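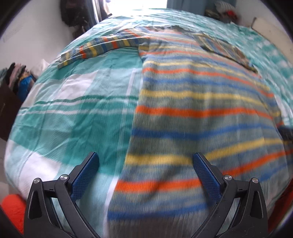
Unit 6: What a clean sheet tells you about a goalkeeper

Read before the seminar: Macedo's match report on Plisthorpe v. Thampi, and the reply by Margarida Lobo.

Rodrigo Macedo calls the 0-0 a "goalkeeper's game." Maybe. His report lists the saves but not where the shots came from. Four of them were hit from outside the box, straight down the middle. A keeper at this level should hold those, and calling them fine saves inflates the rating.

Lobo went through 2,306 shots on target from the Zosteo league archive. Her claim is that clean sheets follow the number of shots allowed far more closely than they follow who is in goal. I find this fairly convincing, with two doubts:

1. Shot locations were logged by hand from a single camera angle. She gives no error estimate.
2. Deflections are counted as ordinary shots. Why?

Be careful also with "save percentage." Over one match it means very little. Over 100 shots it still jumps around more than most pundits admit.

Terms to know: shots faced, post-shot expected goals, claimed cross, sweeper action.

For discussion: Plisthorpe gave a new contract to their keeper in November, after three clean sheets. What would you have wanted to see first? Bring one figure and say where you got it. "The commentator said so" will be sent back.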